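Seasonal Pricing at Two Winter Lodges
Student project report, Tourism and Hospitality Management
Submitted Thursday, June 11, 2020

1. Purpose

The project compared how two mountain lodges set their room rates in winter. The lodges are Fleltura, which has 40 rooms and its own ski shuttle, and Zikport, a smaller property further down the valley. Both are booked mainly through the agency Breltus, whose public listings supplied the rates. 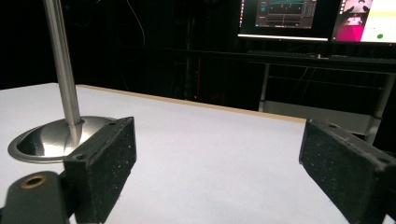
Why compare lodges and not large hotels? Lodges have few rooms and a short season, so a change in rate shows up quickly in the number of nights sold.

2. Method

We recorded the lowest listed price for a double room with breakfast on each night of January. Nights with a minimum stay were marked separately. The full set came to 742 listings, including repeats where a rate was changed before arrival. Suites were left out, as Zikport has none.

3. Results

Occupancy in January was 87 per cent at Fleltura and 65 per cent at Zikport. Fleltura raised its weekend rates early and kept them there. Zikport waited, then cut prices in the last few days before arrival – mostly on midweek nights.

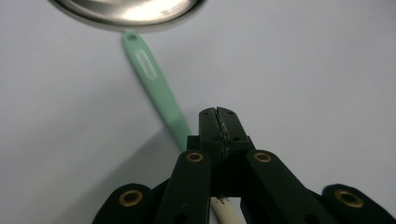 Figure 2. Shiny metal and pale green handle.

Guest reviews were read as a check on the figures. Complaints about price were more common at Zikport, although its rates were lower. Several guests had booked early and later found the same room listed for less.

4. Limits of the study

Listed rates do not include group discounts or rooms sold by telephone. The lodge at Mägi was dropped from the sample when it closed its upper floor for repairs.
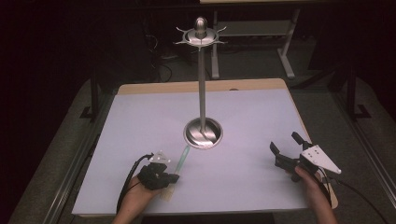 A second winter of data would also help, as snow cover was poor in the first half of the month and may have held back late bookings. The same method could be used again without change, provided that Breltus keeps its listings in the present form. Spa and meal packages would need a separate sheet.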